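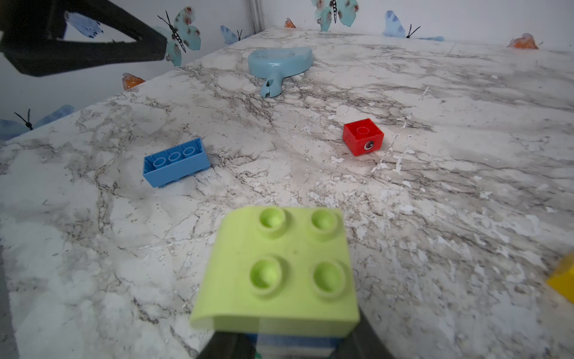 Begoñe Alcaraz wrote:

> I have taken over the large-format bricks at Zolden from this month and I am
> trying to write down a sorting procedure before the February lending round.
> The inventory sheet has 134 pieces on it and three headings: "bricks",
> "curved" and "other". "Other" is the longest of the three, which does not
> help anybody who has to check a set back in.
>
> Questions for the list:
>
> (a) Do you sort by color, by footprint, or by top face?
> (b) What do you do with scuffs and specks? Is there a point at which a
> brick leaves the set?
> (c) Do printed pieces get the same wash as plain ones?
> (d) Curved pieces. Our sets have come back with complaints that "the
> towers don't stand". Is this a wear problem or a mixing problem?
>
> We have the shallow Navari trays, one per set, if that affects the answer.

Taking these in order, with (d) last as it is the longest.

(a) Footprint first, then top face, then color. Color is the obvious choice and it is slow to check, as a set of mixed shapes in one color still has to be turned over piece by piece. Footprint can be read from either side. A two-by-four brick lying studs down shows three tubes in a row, so it does not need to be flipped to be identified. A piece with one stud is a one-by-one and goes in the small compartment whatever is printed on it.

For the sheet I would replace the three headings with these:

Flat base pieces
Two-by-four, plain
Two-by-two, plain
Curved top, studded
One-by-one, plain
One-by-one, printed
Unidentified

"Unidentified" should be emptied before a set goes out. If a piece is still there, it is withheld and the sheet is corrected. The Navari trays work for this, but the dividers need to be pushed fully into the slots or the one-by-ones migrate under them.

The curved pieces need their own line. From the top they look like an ordinary two-by-two, with four studs in a square, and people enter them as such. The rounded front is what separates them. I check from the side, at counter height, and I have stopped doing it from above entirely.

(b) Our rule at Lirneris is that appearance alone does not retire a brick. Light scuffs on the upper face are normal and stay. A dark speck gets one pass with a soft brush and dish soap; if it is still there it is noted on the sheet and the brick goes back in the tray. What does retire a brick:

– a crack of any length, in particular one running from a corner
– a stud or tube with a raised edge that can be felt with a fingertip
– a tube that has come away from the top wall
– a brick that no longer grips a reference brick when lifted by the upper piece

The last test is the useful one. Keep one known good two-by-two aside, press the brick on with the thumb, lift, and shake once. Ours is in a labeled bag so that it does not get lent. In the previous round 17 pieces failed, nearly all of them on grip, and a visual check had passed most of those.

Inspect hollow studs under a lamp. The recess holds crumbs and dried paint and a flat cloth does not reach into it. A cotton swab does.

(c) No. Printed pieces are washed by hand in lukewarm water and dried flat with the print up. Eye prints go first at the rim of the white circle, and once the rim lifts the rest follows within a few loans. We used to put everything through in mesh bags and lost the pupils on several. I record printed pieces in two grades, "complete" and "partial", and a partial print is still lendable. A blank one is moved to the plain line so that the count of printed pieces stays correct.

On detergent, we use the Lorente unscented, half the dose on the label. I have no comparison data and would not claim it is better than any other.

(d) Mixing first, wear second. The test I would suggest takes about 19 minutes per set and needs a hard, level surface. A kitchen counter is fine. A table with a cloth on it is not.

Build one tower with a flat base piece at the bottom and a curved piece only at the top. Build a second stack with a curved piece at each end. Put both upright, let go, and look at them from the side with your eye level with the middle joint.

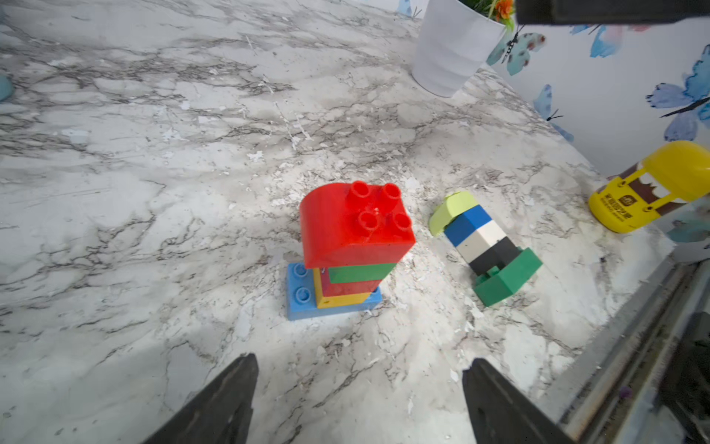

Tower on a light-blue base with a red curved top; second stack on its side, curved pieces at both ends.

What to note for the first type: whether the upper blocks line up with the base. A lean that begins directly above the base points to the base or to the block seated on it. Press down at that joint. If the offset goes away it was incomplete seating. If it remains, swap the lowest block for the reference brick and repeat. A base piece with studs left exposed at one end is not a fault in itself, but the tower then sits off center on it, and where it sits should be recorded or the next person cannot repeat the result.

For the second type: the rounded end gives a smaller contact area, so the same height is less tolerant of a loose joint. A complaint about this kind of stack says very little about wear. I would put one line on the card in the tray, for example "Curved pieces go on top," and see whether the complaints change before withdrawing anything.

Two further points that are not on your list.

Lay a stack on its side before taking it apart. Grip the end block and peel it off toward you along the long edge. Pulling straight bends the wall on older bricks, and the joint between two different batches is usually the tight one.

Record mixed batches. Similar greens and similar blues are easily entered as one color, and a set can have a lime green and a dark green that are both down as "green". If the sheet says two green curved pieces and the tray has one of each shade, that may be correct or it may be a swap between sets. We write the shade out in full. It made the sheet longer by 2 columns and the check-in shorter.

I can send the sheet template off list. It is a plain table without formulas, and the column for the grip test has to be filled in by hand. If anyone on the list has a grip test that gives a number instead of pass or fail, please post it, including what you hang the weight from. My attempt with a luggage scale gave readings too scattered to use.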